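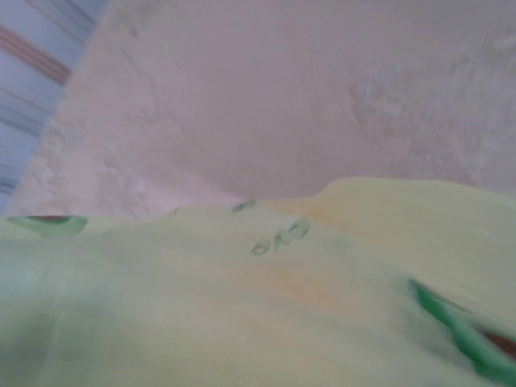 Stimaleck publishes first results from gripper comparison

March - Stimaleck has released the first results of a trial comparing two sets of gripper fingers, the Batis and the Yuan, on thin plastic bags. The trial covered 704 grasps over 17 sessions at the company's Gundena workshop.

"Bags fold and slide, so a finger that does well on boxes may do badly on them," said Dehua Dong, who led the work. "We kept the arm and controller settings the same throughout."
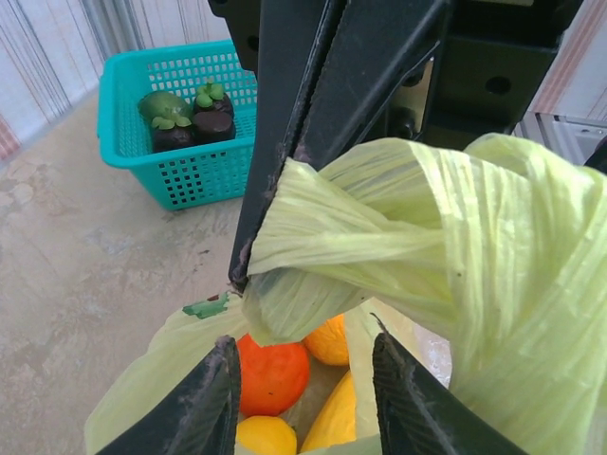 Reading time: 1 minute (113 words)

Fruit was used as the load - an orange and a lemon among it - with wrist cameras recording at close range. Each finger set also had 100 grasps with no load.

Gilmar Brito, who handles the camera side, said blurred close-ups were kept in the results. A second round will compare controllers.

The results are available from Stimaleck on request.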